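La dueña de Konden, una tienda de cosas pequeñas para mesas grandes, abre a las diez y a las diez y cuarto ya está discutiendo con un proveedor por una caja de patos. Patos de goma, amarillos. Los pide de 40 en 40 y siempre le llegan dos de menos.

«Yo vendía papelería seria», dice. «Agendas, archivadores. Un mayo me colaron unos patos en un pedido de Allum y los puse junto a la caja para quitármelos de encima. Se acabaron antes que las agendas.»

Le pregunto quién compra un pato para el escritorio. Se lo piensa poco. «Gente con título. El niño coge el pato, lo aprieta y lo deja. El que lo paga es el padre, que luego se lo lleva a la oficina.»

Ella defiende que un pato necesita su sitio. Lo que mejor funciona, según su experiencia, es una base cuadrada y oscura sobre una mesa clara, apenas más grande que el bicho. «Sin base es un trasto. Con base la gente pregunta.» Vende las bases aparte, naturalmente. 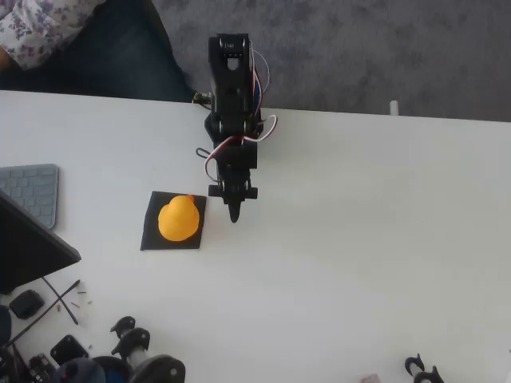
El amarillo, insiste, no se toca. Hace un par de temporadas la marca Thampi le ofreció una gama en gris perla, muy elegante, pensada para despachos. Se quedó con 200. «Me quedan casi todos. Un pato gris parece una piedra con pico.»

También tiene opiniones sobre el teclado. Hay clientes que lo arriman tanto al pato que acaban tirándolo cada vez que buscan el tabulador. Ella aconseja dejar un palmo y, si no cabe, quitar papeles. «Me contestan que los papeles son importantes. Bueno, pues ellos sabrán.»

¿Y sirve para algo? Los programadores le cuentan sus problemas, me dice, y por lo visto se les arreglan. Una clienta le devolvió uno porque «no ayudaba». Le dio un vale.

Antes de irme me enseña el catálogo de Mustisance, que este año trae cisnes. Ha pedido dos, para probar. En su mesa, entre facturas, sigue el primer pato de aquel pedido, descolorido por un lado.

«Ese no está en venta», dice, y contesta al teléfono. Es el proveedor.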